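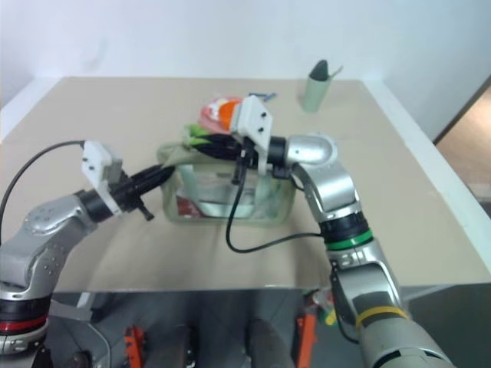 A tabletop against a white wall, with a robotic arm on either side.

About Bridum

Bridum is a community support organization based in Kisudthorpe. We provide in-home assistance, respite care and community access support to adults with disability, older people who wish to remain in their own homes, and the family members who care for them. Our services are delivered from 2 offices, one in Kisudthorpe and one in Sandberg, and our support workers travel to all of the smaller settlements between them.

The organization was formed by families who had been placed on long waiting lists for weekend respite and who agreed to share the cost of a single paid worker. It has since grown into a registered provider with a permanent staff, a formal intake process and written agreements with every person who uses its services. In the last reporting year we delivered 2,663 respite visits.

Our Purpose

Bridum exists so that people can make their own decisions about daily life and receive the help they need to carry those decisions out. A person may want assistance with showering and dressing on weekday mornings and none at all on weekends. Another may ask for a worker to attend a choir rehearsal with them, or to sit with a parent while the rest of the household is at work. We regard each of these as an ordinary request, and we plan for it in the same way.

We do not require a person to accept a package of services in order to receive one of them. Participants may begin with a single weekly visit and may change the number, length or timing of visits by giving notice to their coordinator.

Our Services

In-home support. Workers assist with personal care, meal preparation, medication prompts, light household tasks and paperwork. Visits range from one hour to a full day. Overnight support is available in Kisudthorpe and Sandberg only.

Respite. Short breaks for carers may be arranged in the home or at Hiltesar House, our respite residence. Hiltesar House has 4 bedrooms, each with its own accessible bathroom, and is staffed at all hours when guests are staying. Bookings open each September for the following calendar year. A limited number of nights is held back for emergencies and is not released for general booking.

Community access. Support workers accompany participants to appointments, classes, places of worship, sporting events and social gatherings. Transport may be included in the visit. Mileage is charged at the rate stated in the service agreement.

Carer support. Family members and friends who provide unpaid care may join our carer groups, which meet at both offices. They may also request an individual meeting with a coordinator, whether or not the person they care for is a Bridum participant.

How We Plan Support

Each new participant meets with a coordinator before any service begins. The meeting takes place at the person's home, at one of our offices or by telephone, according to preference. An interpreter can be arranged on request and is provided without charge. The participant may invite a relative, friend or advocate.

The coordinator then prepares a written support plan. The plan sets out what assistance will be given, on which days, by which kind of worker, and what should happen if a visit cannot go ahead. It also records the participant's preferences regarding such matters as shoes in the house, pets, food, privacy and the use of first names. A copy is given to the participant in the format that suits them, including large print and audio.

Plans are reviewed every six months. A review may be requested sooner by the participant, by a person acting on their behalf or by the support worker. Where a hospital stay or a change in the household has altered a person's needs, the coordinator will arrange the review within five working days of being told.
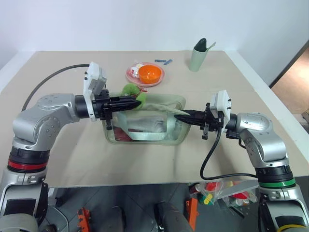 Our Staff

Bridum employs 200 support workers, most of them part time. All workers undergo identity, reference and background checks before their first shift and complete training in safe lifting, infection control, first aid and the reporting of concerns. Workers who assist with complex health needs receive further instruction from a registered nurse and are assessed in that person's own home before working alone.

We make every effort to send the same small group of workers to each household. Participants may ask for a different worker at any time and are not asked to give a reason. When a regular worker is on leave, the office will call in advance to say who is coming.

Rosters are issued two weeks ahead. Changes made after that date are confirmed by telephone with both the participant and the worker.

Governance

The organization is overseen by a board of directors, elected by the members at the annual general meeting. The rules of the organization reserve seats on the board for people who use our services and for family carers. The board meets monthly, with the exception of January, and approves the budget, the fee schedule and all policies concerning safety and quality.

An advisory group of participants meets separately and reports to the board in writing. Its recommendations and the board's replies are available at either office. Recent recommendations concerned the wording of invoices, the height of the reception counter at Sandberg and the notice given when a visit is running late. All of these have been adopted.

Fees and Funding

Services may be paid for through an approved funding plan, through a private arrangement or through a combination of the two. Our current fee schedule is sent to every person who makes an inquiry and is attached to each service agreement. No fee is charged for the first meeting or for the preparation of the support plan.

A small hardship fund is maintained for participants who experience an unexpected gap in funding. Applications are made through a coordinator and are treated as confidential.

Feedback and Complaints

Comments and complaints may be made in person, by telephone, in writing or through another person. A complaint will be acknowledged within two working days, and a written response will follow once the matter has been examined. Making a complaint does not affect the services a person receives. Anyone who is dissatisfied with our response may refer the matter to the relevant external body, and our staff will provide the contact details and help with the form if asked.

Privacy

Personal records are stored securely and are seen only by staff who need them to provide support. Participants may read their own records and may ask for errors to be corrected. Information is shared with doctors, therapists or other providers only with consent, except where the law requires otherwise.

Visiting Our Offices

Both offices have step-free entry, accessible restrooms and reserved parking beside the entrance. The Kisudthorpe office is open on weekdays from 8:30 a.m. to 5:00 p.m. The Sandberg office closes one hour earlier. Visits to Hiltesar House are by appointment, out of respect for the guests staying there. Outside office hours, calls from current participants are answered by the on-call coordinator.

Page last reviewed: Mar 5, 2026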